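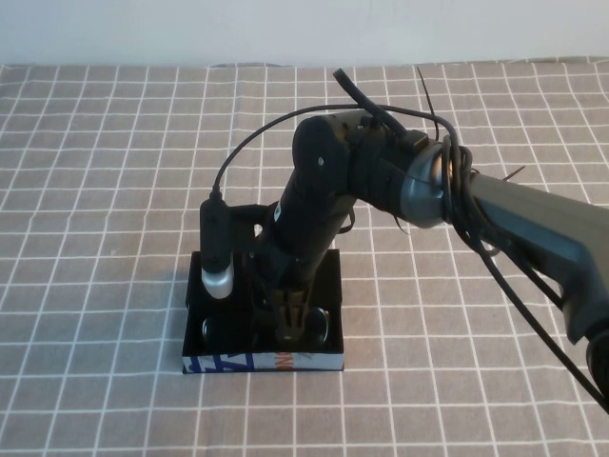 Canvas panels and stretched linen behave differently under oil, and I have been switching between them long enough to write down what I do. These are my working notes on preparing linen for a copy after an older painting, in my case a harbor view I have been repeating in different sizes since February.

The linen is Lavoie medium weight, bought by the roll. The first few inches off the roll are always slack on one side, so I trim them and keep the strip for color tests. I cut with a two-inch margin on every side. One inch is enough for the staples, but it leaves nothing for the pliers to hold if the piece has to be restretched.

Stretching goes from the center of each bar outward. I staple the middle of one long side, then the middle of the opposite side, then the short sides, and work toward the corners in pairs. If a diagonal pull shows up, I take out the staples back to where it starts. Wetting the back to shrink it out has never held for me past the first coat of size.

For size I have used rabbit skin glue and a Kerex PVA. The glue gives a stiffer surface and a better sound when you tap it. It also takes up moisture from the air, and my studio is in a basement. I use the PVA now, two thin coats, with a light sanding between them. It has to go on thin enough that the weave stays open. A thick coat fills the valleys and the ground then sits on top like paint on a plate.

The ground is an Oltard oil primer, lead free. I put it on with a wide knife and scrape back hard. Two coats, a week apart at least. The can says less. I tried the time on the can once and got sinking in the darks, where the medium had gone into the ground and left the blacks gray and flat. Oiling out fixed part of it.

Transfer of the drawing is by grid. My printout is 22 inches wide and the canvas is usually larger, so I square up both and draw freehand inside the cells. I have tried a projector. It is faster, but the lens bends straight lines near the corners, and a harbor is mostly masts.

The grid lines go on in thinned raw umber with a small brush. Graphite comes up through light skies after some years. I have one sky from a Hesham workshop where you can read the squares from across the room, and I did press hard, but I don't want to see that again.

Cost, for anyone who asks: the last batch came to 786 dollars in linen, bars, size and primer. Ready-made canvases of the same sizes would have been nearly 100 dollars less. The bars can be used again and the ready-made ones mostly can't, so I expect the difference to close by the next batch.

Still open: whether a toned ground is worth doing before the grid or after it. I have done three each way. With the tone on first the umber lines are harder to see in the evening, and after it they smear unless they get two days to dry. I have one canvas left from the batch and will put the tone on first again on Saturday, with more white in it.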